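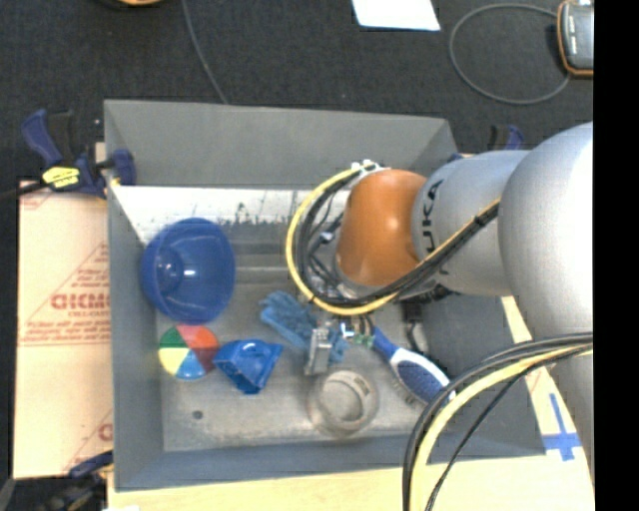 Why is blue so hard to find in nature? Think about it for a second. The sky is blue, sure, and so is the sea on a sunny day, but try picking up something blue on a walk in the woods! Around the house it's easy. A bowl can be blue, a glove can be blue, even a brush can be blue and white, and it doesn't seem special at all. Outdoors, you might walk all afternoon and come home with brown leaves, green moss, gray stones and maybe one blue feather. If you find that feather, hang on to it, because it has a fantastic secret.

The feather that isn't really blue

Most colors in animals come from pigments. A pigment is a stuff that soaks up some colors of light and sends the rest back to your eyes. Flamingos are pink thanks to pigments in the food they eat. But a blue jay has no blue pigment at all! Its feathers are full of teeny tiny air pockets, far too small to see. When sunlight hits them, the pockets bounce the blue light back out at you. Scientists call this structural color, and it means the shape of the feather makes the blue.

Want to check? Find a picture of a blue jay feather with the light behind it. It looks brown! The blue disappears when light comes through the feather instead of bouncing off the front. The wings of a morpho butterfly work in a similar way, with rows of tiny ridges that make them flash and shimmer.

Blue from rocks and leaves

Long ago, painters had a big problem. The best blue came from a stone called lapis lazuli, which was dug out of mountains in Afghanistan and carried a very long way. It was ground into powder and cleaned over and over, and it could cost as much as gold. Painters often saved it for the most important person in the picture.

Cloth makers used plants. The indigo plant has plain green leaves, but soak them in water and something amazing starts to happen. Cloth comes out of the dye pot yellowish green, and then, as the air touches it, it turns blue right in front of you! Blue jeans were first dyed with indigo from plants. These days the dye is mostly made in factories.

Go on a blue hunt

Take a notebook outside and write down every blue thing you spot that no person made. Flowers count, berries count, beetles count double. Try it in March and then again in summer, and see which list is longer.

Written by Hanneke Willems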